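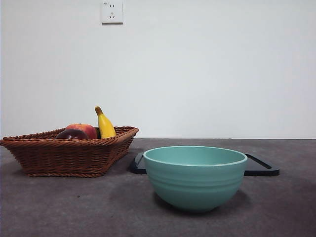
About Olaniyan Dispute Services

Small practice. Mediation and arbitration, mostly contract fights, lease disputes, partnership breakups, the occasional construction mess. We've been at it 19 years, same building the whole time.

What we do

Mediation, half day or full day. Arbitration, one arbitrator or a panel. Early case review if both sides want a straight read before spending money on discovery. We don't take custody cases or criminal matters, please don't send those, we'll only have to send them back.

Who we work with

Lawyers mainly. Also business owners without one, thats fine, but you'll get a letter from us saying we can't give you legal advice and you need to sign it. Past work includes a supply contract dispute for Grostance and a long run of warehouse lease cases for Plotico. Outcomes are confidential so don't ask.

Fees

Intake is $200 per side, goes toward the first session. Hourly after that, split evenly unless the parties agree on something else in writing. Cancel at least 14 days ahead or the deposit stays with us. Yes, even if you settled the night before (congratulations though).

Where

Rundum Building, 2 rooms for the parties plus a joint room, all on the ground floor. Parking in back, enter from the alley side. Remote sessions OK, tell us when you book. Send briefs as one PDF, exhibits at the end, not six seperate emails.

Booking

Call or use the form. We check conflicts first, then send dates. May fills up early every year so get in before that if you have a court deadline.

Page updated 16/12/2023. New fee sheet is on the forms page.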